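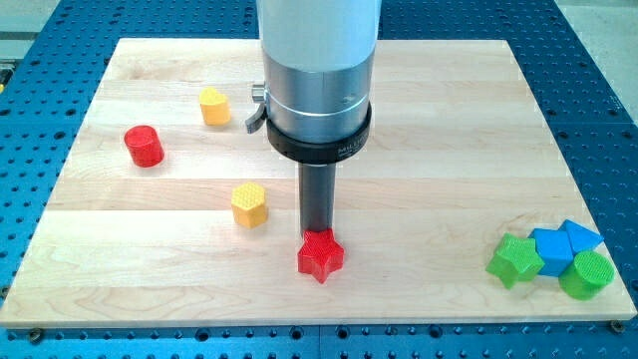

The Inheritance

By the time Faustino Zepeda got to Hilbridge, his aunt had been dead for two weeks and her parking space had already been taken.

He circled the block three times and left the car outside a dry cleaner with a sign promising it would be towed. The lawyer, Leonardo Cirillo, was waiting on the front steps with a folder and a sandwich. He shook hands with the sandwich hand.

"She left you the accordion," said Cirillo.

"And the house?"

"The house goes to the church."

"She hated the church."

"She hated the roof more. She wanted them to deal with it."

They went in. The hallway smelled of floor wax and boiled coffee, same as it had every August of his childhood, when his parents shipped him here to be improved. Aunt Cuautle (she had gone back to her mother's name at sixty, out of spite toward a cousin) believed a boy could be improved by scales. Two hours in the morning, lunch, then two more, with the windows open so the neighbors could be improved too.

The accordion was on the dining room table in its case, with a note taped to the lid. Faustino knew the handwriting. It leaned forward, like somebody trying to get ahead of you in line.

You quit at page 400, the note said. There are 923 pages.

"Is that binding?" he asked.

Cirillo looked through his folder for longer than seemed necessary. "There's a condition. You play one piece, start to finish, in front of a witness. Otherwise the instrument goes to Elov."

"Who's Elov?"

"The man across the street. He's been taking lessons from her since you left."

Faustino went to the window. Across the street an old man in an undershirt was sitting on his porch with his hands on his knees, watching the house the way people watch an oven.

"Is he any good?"

"I'm told he's terrible," Cirillo said. "But he practices."

Faustino didn't want the accordion. He lived in a one-bedroom in Witano with a wall so thin he knew his neighbor's bank password. He had been planning, the whole drive up, to sell whatever he got and buy a decent mattress. He would have handed the thing over on the spot if the old man hadn't waved just then, kindly, with all his fingers.

He opened the case and got his arms through the straps. They were still set for a boy of eleven.

"Any piece?" he said.

"Any piece."

He played the first one in the book, the one with five notes in it, and got four of them. Cirillo put down the sandwich and wrote something in the folder. Outside, a tow truck was backing up toward the dry cleaner, beeping steadily, nearly in time, and on the porch across the street Elov had started to clap.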